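Home Kitchen Pantry Workshop Cleaning Ask Evie

Keeping fruit longer in a small kitchen

I get more mail on fruit than on anything else, and I love it, so let's go through the lot. Our kitchen in Burnmont has one short counter and a fridge that's always full, and we still eat apples in May that taste like apples!

Start when you unpack. Tip everything out and look for bruises, splits and missing stems. The bruised ones get eaten first or go straight into a pot of sauce. Don't wash the rest yet. Water sitting in the stem end is where the rot gets going, so rinse each piece when you're ready to bite into it.

Apples give off ethylene gas, and that ripens everything near them. Great if you have a rock-hard avocado (put both in a paper bag overnight and check in the morning), terrible for lettuce, carrots and broccoli. In the fridge, apples get one drawer and greens get the other. Pears can share with the apples if you plan to eat them soon.

For the counter, I only keep out what we'll finish in a few days. The rest stays cold.

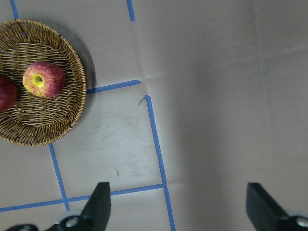
Bananas go by themselves, away from the stove. Oi-ling Kong wrote in to say she wraps the stem ends in a scrap of plastic wrap and gets two extra days. I tried it and got one, which I'll happily take. Citrus is fine out for a week – after that it dries up, so move it to the fridge in a bag left a little open.

Berries! Mix one cup of white vinegar with three cups of water, swish the berries, rinse well, and then dry them completely on a towel. Completely. Line a box with paper towel and leave the lid cracked. It's the one fruit I do wash ahead.

And for whatever gets past you, my quick sauce: 600 grams of peeled, chopped apple, a splash of water, a pinch of salt and a squeeze of lemon. Lid on, low heat, stir now and then until it slumps. Chih-ming Huang adds a slice of fresh ginger and fishes it out at the end – so good on oatmeal. It freezes beautifully in muffin cups, and my pan makes 6.

Next month is onions and potatoes, and why they need separate shelves. Send me your tricks!

– Evie Crabtree

Contact Evie | © Pernlow Kitchen Notes | Back to top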